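July 29, 2019

Second pass through the Skekholm consular letterbook, pages 1 to 200. Trinidad took the odd pages, I took the even ones, and we swapped for checking after lunch. Writing this up while it's still fresh, mostly so Liya can argue with it when she gets back.

The claim we're meant to be testing is Bittencourt's: that the Skekholm consul negotiated the trade convention on his own authority and the ministry at home only found out when the signed copy arrived. It's a good story. It's in every survey that mentions the convention at all, and as far as I can tell all of them got it from Bittencourt, who got it from one letter. I've now read that letter four times and I don't think it says what he wants it to say.

The sentence in question is "I have proceeded in the matter as circumstances permitted, the mails being what they are." Bittencourt reads this as a confession. Trinidad reads it as a man complaining about the mails. I'm closer to Trinidad, though I'd like something better than tone to go on.

## What the letterbook gives us

- Seven outgoing letters touch on the convention. Bittencourt cites one.
- Two of the seven answer instructions "of the 3rd" that we don't have. So instructions existed. What was in them is another matter.
- The draft tariff clause is copied out in full on page 88, with a note that it goes home "for approval or otherwise." Strange thing to write if you're hiding the negotiation.
- Page 112 is in a different hand. Clerk, probably. I don't trust the date on it: the ink of the numeral is darker than the rest of the line and could have been filled in later.

Trinidad wants to treat page 88 as settling the question. It doesn't. A copy in a letterbook shows that somebody meant to send a letter. It doesn't show it left the building, let alone that anybody at home opened it. We had this same fight in May over the Clundard dispatches, where three of the copied letters never made it into the receiving register, and one turned up later folded inside a shipping bill.

So the next thing is the register on the other end. I've asked for it twice. The first answer was that it's out for conservation, the second that it's "not separately catalogued," and I can't see how both of those are true. Liya knows the reading room better than I do and may get further.

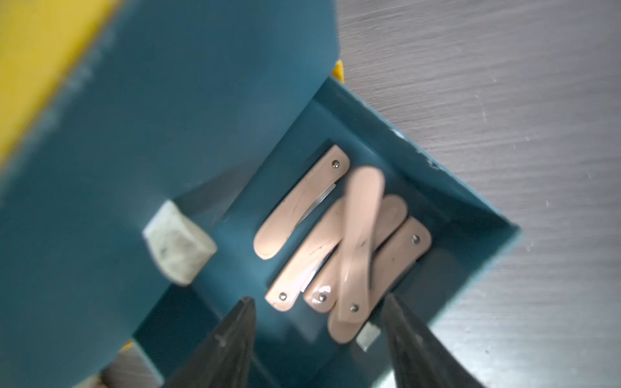 ## Transcription problems

Same troubles as last week, with a couple of new ones.

1. Our "c." is doing two jobs. I use it for circa, Trinidad uses it for "copied." Fixed by hand through page 60. Please use "cop." from now on.
2. The consul's long s and f are close to identical. "Suit" and "fruit" got mixed up on page 41, which briefly gave us a very exciting citrus dispute. There's no citrus dispute.
3. Place names. He spells the northern port five ways, one of them twice on the same page. I've left them all as written and put the modern form in the index only.
4. Sums. The duties table on page 73 adds up to 1,585 in his total, and neither of us can get there from the column. We're off by 16. Either a line was dropped in copying or he couldn't add. Leave the total as he wrote it and footnote it. Don't "correct" the column to fit, which somebody did in the 1930s typescript, and it's been quoted that way ever since.

That last one bothers me more than it should. The typescript has been treated as the source for decades, and I've found places where the typist smoothed things out. Mostly harmless, commas and capitals. But the "as circumstances permitted" line has "alone" in the typescript, after "proceeded," and I can't find "alone" anywhere on the manuscript page. Held it up to the window, looked under the crease, nothing. Trinidad looked separately, before I told her what I was looking for, and didn't see it either.

If that holds up, it's most of Bittencourt's case gone. I'd still go slowly. There could be a second copy of the letter with the word in it, and the typist may have worked from that one. The preface only says "from the originals," plural, with no shelfmarks.

## Database

Tried loading the first batch into Cluditness. It wants one sender and one recipient per letter and won't take a draft with no known recipient, so page 88 currently goes in as sent, which is exactly the thing we can't say. I've put "unknown" in the recipient field and a note in the comments. The map view then drew a line from Skekholm to the middle of the ocean. Not impressed so far. For now the spreadsheet is the real record and Cluditness is for show.

## To do

- Liya: receiving register, ask again, get the answer in writing.
- Trinidad: pages 112 to 130, look only at hands and ink, no reading for content yet.
- Me: find out who typed the typescript and from what. Check Bittencourt's footnote 7 against the edition he says he used.
- All: no mention of "alone" outside this notebook until the second-copy question is dealt with.

Page 146 is stuck to 147 at the lower corner. I left it alone and told the desk.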